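Planning a Small Robot Cell – Session 4 Handout
Benoît Mallet

Okay, money. Last time we got as far as the arm, and half of you wrote down the arm price and stopped. Please don't do that on the assignment! The arm is the part everyone remembers, and it eats maybe half of what you'll spend.

Let's use the fruit handling bench as our case. One arm, one gripper, a table, a basket. You pick up a piece of fruit, you put it in the basket. When I start a budget I look at the bench and go line by line through whatever I'd have to order again if the room flooded.
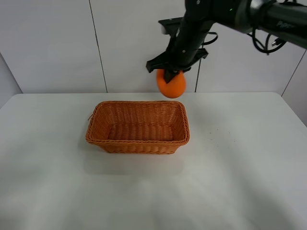
Fig. 1. Arm and gripper at work, basket on the table. Count cables and brackets as their own line.

My list for a bench like this one, in the order I'd order it:

Arm and controller – get two quotes. For the exercise use the Dukel and Nuttall sheets from the folder.
Gripper, plus spare fingers. Fingers wear out and they take weeks to arrive.
Mounting brackets, cables, connectors, cable ties (put 700 in for this and don't argue with me, I've seen people put 50).
Table. Heavy, plain, pale top.
Cameras, one fixed and one at the wrist.
Baskets and fruit. Cheap, but you'll keep buying fruit every week, so it goes under running costs.

On the cameras: the Hidimov quote is 906 for the pair and the Clultberg one is 1,122. Before you grab the cheaper one, check what's in the box. Clultberg includes the wrist mount and the long cable, Hidimov doesn't, and once you add those from the parts sheet the gap closes fast. Read the second page of every quote – that's where the shipping lives.

People always ask me if they can skip the wrist camera. You can, if your fixed view is good and the parts always land in the same spot. Mine never do, so I pay for it. Just remember how little of the bench it covers from up close when you choose a lens. 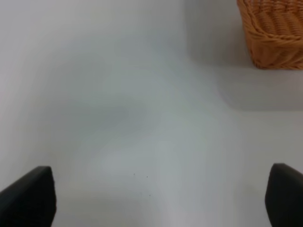

Fig. 2. Wrist view with the gripper open: mostly tabletop, one corner of the basket.

Notice the specks on the table too. Put cleaning in the plan, both the supplies and the time, ten minutes at the end of each shift.

For next session: fill in the budget sheet for 2 benches, with spares shared between them. Keep one-time and running costs in separate columns, and bring your questions about leasing. I'll have the April price lists with me.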